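Home | Kitchen | Tidying | Small Spaces | Contact

Posted in June by Gráinne Scanlon

My counter is tiny, so everything on it has to earn its keep! Start with the mugs. I moved ours out of the cupboard and onto a little wooden mug tree, and it freed up a whole shelf (hello, mixing bowls). Then the toaster oven went over to one side, with a cloth-lined woven basket behind it for napkins.
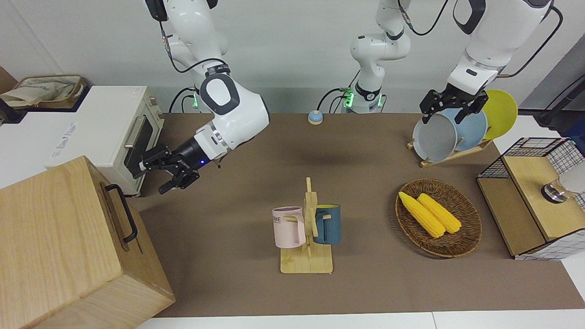 Use a drawer cabinet

I love a small wooden one with a proper chunky handle, the kind you can grab with floury fingers. My friend Rekha Bisht got hers for 20 dollars and rubbed candle wax along the runners, and now it glides. Leave space in front so the drawer can come all the way out.

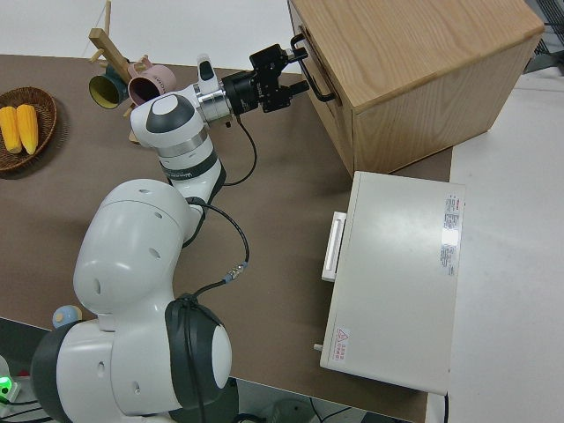

Light wood cabinet with a black drawer handle.

Empty that drawer completely every couple of months, wipe it, and put back only what you used. Plates I stand up in a wooden rack, biggest at the back – you can pull out the one you want without lifting a stack.
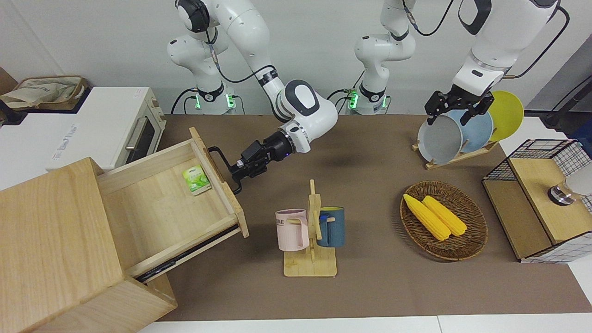
Gray, blue and yellow plates in the rack, drawer open.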